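Pridia wheeled carrier at the Nultia show: anyone buying the numbers?

tread_wear
10/10/2021
Went through the brochure for the new Pridia 8x8 that was on the stand at Nultia. Claimed range is 630 km on roads, crew plus 12 in the back, and they say the hull is a "new generation" design. I've looked at the rear door photos and the old hull and I can't find the new generation. Same door, same hinges, same step. What am I missing?

mudflap53
You're missing the marketing budget. They moved the exhaust and raised the roof. That gets you a new name and a bigger booth.

Kusoswood_Kev
Bit harsh. The suspension is different, you can tell from the wheel spacing between the second and third axle. I stood next to it in July when they had it out for the trade day and it sits noticeably higher than the old one.

tread_wear
Higher with what in it, though? Show vehicles are empty. No ammo, no kit, half the time no seats. Put 12 people with packs in there and tell me how high it sits.

Kusoswood_Kev
Fair, I didn't get to look inside. The ramp was up all day.

mudflap53
Ramp up all day at a trade show for a troop carrier. OK then.
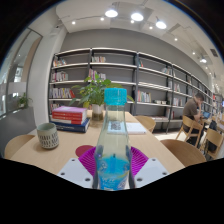
My other problem is the range figure. 630 km at what speed, on what tires, with the air conditioning on or off? The old brochure at least had a footnote. This one has a picture of a sunset.

oldgearbox
I worked on the maintenance side of the previous version for a while (won't say where). Road range was never the complaint. The complaint was the transfer case getting hot on long climbs, and having to pull half the floor to get at it. If they fixed that, I don't care what the hull looks like. If they didn't, I don't care about the range either.

tread_wear
Does the brochure say anything about the transfer case? I've only got the English one and it goes straight from engine to "digital battlefield."

oldgearbox
Nothing in mine. That worries me more than the door hinges.

Pawłowska_fan
You all do this every time. Pridia said there's an order for 200, so somebody with actual test data looked at it and signed.

mudflap53
They said "up to 200." Read it again. The firm part is 53 and the rest are options with no date on them. I could have an option on 200 of them.

Pawłowska_fan
53 is still a real order. More than the competition sold at that show.

Kusoswood_Kev
Agree with that part. You don't order 53 off a sunset picture.

oldgearbox
People have ordered more off less. I'd wait for the winter trials before calling it anything. Cold starts, hill work, full load, and let the crews write the report.

tread_wear
Will they publish the trials?

oldgearbox
The last set never came out. I'd ask whoever has the German brochure to check the driveline page, if there is one.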